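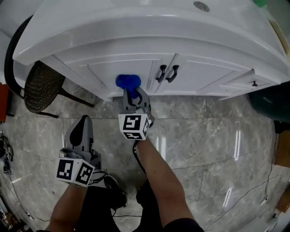

Right gripper on the cabinet door with the blue cloth, left one open.

Project Report: Gasik Hand Grippers
08/05/2019

So this is my write-up for the build part of the course. Gasik is a pair of grippers you hold in your hands, and the idea is that you do a chore with them and the recorded motion teaches a robot arm later. I built mine in the Trornik shared workshop, mostly in the evenings, and wow, the fingers took forever! I'm on version 4 of the finger shape now (the first ones just slid off anything soft).

The cubes with the black and white patterns are the markers for tracking. Each gripper has one, and I glued my first one on crooked and had to redo the whole calibration. Don't do that.

For the chore I picked wiping cabinet doors. I got 97 runs recorded, and 19 of those had to go in the trash folder because the tracking dropped out. Cloth is a pain to grip because it bunches up, but I like it better than the foam blocks I started with.
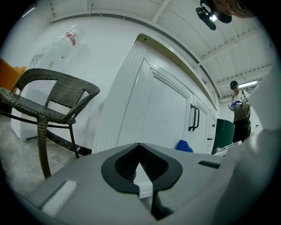

View from a gripper camera, with the cloth on the floor by the cabinets.

The gripper cameras see a lot more of the room than I planned for, ceiling lights included, so exposure is next on my list. I also want thinner cables. The parts came to $271 so far, and I still need a spare set of finger pads before September.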